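Convocatoria: participantes para un estudio de realidad mixta en formación técnica

El laboratorio de interfaces de Stelthorpe busca 31 personas para probar Brukau, una aplicación de realidad mixta que superpone instrucciones de montaje sobre piezas reales. El estudio se hace con visor autónomo, sin cables, y dura 80 minutos en total, descanso incluido.

Nos interesa comparar dos formas de mostrar las indicaciones: ancladas a la pieza o fijas en el campo de visión. Cada participante prueba las dos y rellena un cuestionario breve al terminar cada bloque. No se evalúa la habilidad de nadie.
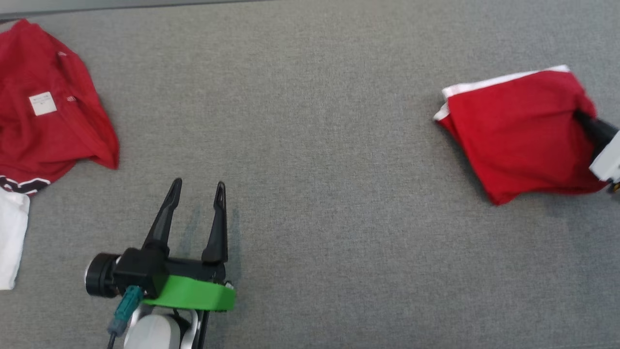

Lectura: 2 min

Requisitos

Tener 18 años cumplidos y leer español con soltura.
Visión normal o corregida. Se puede participar con lentillas; con gafas, depende del tamaño de la montura - consúltanos antes.
No haber tenido crisis epilépticas ni vértigo diagnosticado.
No hace falta experiencia con visores. Reservamos 10 plazas para personas que nunca hayan usado uno.

Qué se hace en la sesión

Primero se ajusta el visor y se calibra el seguimiento ocular. Después vienen dos bloques de montaje y una entrevista corta con Deirdre Flanagan o Ruoxi Meng. Si notas mareo puedes parar cuando quieras y cobras la compensación completa.

Compensación

Tarjeta regalo de 2000 puntos, canjeable en la cafetería y la librería del centro. No se abonan desplazamientos.

Datos

Guardamos los registros de mirada y de movimiento de manos con un código, separados del nombre. El audio de la entrevista se borra una vez transcrito. El consentimiento se firma al llegar y puede retirarse más adelante por escrito.

Cómo apuntarse

Las sesiones son en enero, en la sala Matoušek, segunda planta, con turnos a las 9:30, 11:30 y 16:00. Escribe a Uyên Đặng a través del formulario de contacto del laboratorio, indicando edad, turno preferido y si has usado antes realidad virtual o aumentada. Respondemos por orden de llegada. Quien se quede sin plaza pasa a la lista de reserva, salvo que nos diga lo contrario.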